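I got to Kellness just after ten with a wet umbrella and no breakfast, and Saadet Gezer had a badge round my neck before I could ask about coffee. It was their November open day, 135 of us on the list, and Nazmiye Dursun from Hultus had saved me a place near the front (bless her!).

I'd gone for the tidying rooms, really. The big hall was all shelving and price lists, and Roland Hollis talked for 50 minutes about storage in small flats. Good bits in it, but my feet had gone numb by the end. The room I liked was at the back, where it was just drinks cans, a table and a folding basket with DAMDA on the front. I do love a folding basket — the cream one with the brown rim is exactly what I want for the hall cupboard.

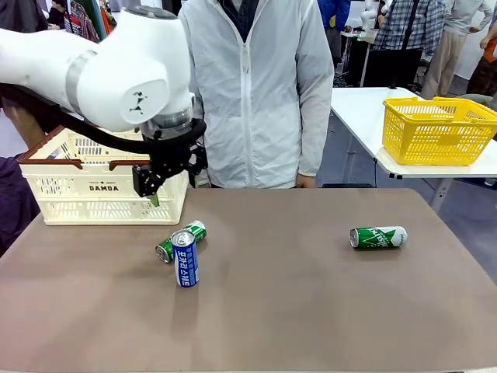

Is a folding crate strong enough for full drinks cans?

It depends on the base more than the sides. Tuncay Dağdelen told me to open one out, press down hard in the middle with my palm and see how much it gives, and to lift it by both handles once it's loaded.

I then got talking to Eylül Bozkurt about how we all do it at home. She stands her cans upright in rows. I lay mine down, which she thinks is asking for trouble, and we went back and forth on that for far too long. Her point was that tall slim cans like Pocari Sweat fall over if you so much as look at them, and the short wide ones take up the space you were saving.
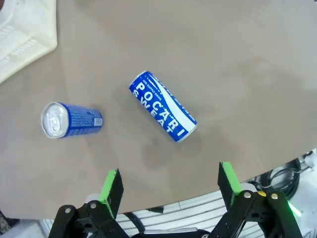
So her answer is one sort per basket, tall ones against the long side, and anything odd goes in last. I tried it when I got home and I'm half converted. My husband has already put the fizzy water back in the wrong one.

Lunch was at Kılıçarslan across the road, lentil soup and a very good flatbread, and then back over for the afternoon with Nazmiye. She wanted another look at the baskets and I didn't need much persuading. There was a bright yellow one as well, with a handle across the top, and she's set on one like it for her allotment veg.
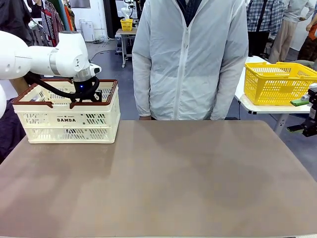 We argued about colour all the way to the car park. I still say cream, as it goes with everything and I've got brown shelves. Nazmiye says yellow gets put back where it belongs, and she may have something there.

I picked up a Dedo catalogue on the way out, 238 pages, and I've turned down far too many corners. Parking was a pain and the signs to the back rooms need sorting out, but I'd go again — next time with a proper breakfast and flatter shoes.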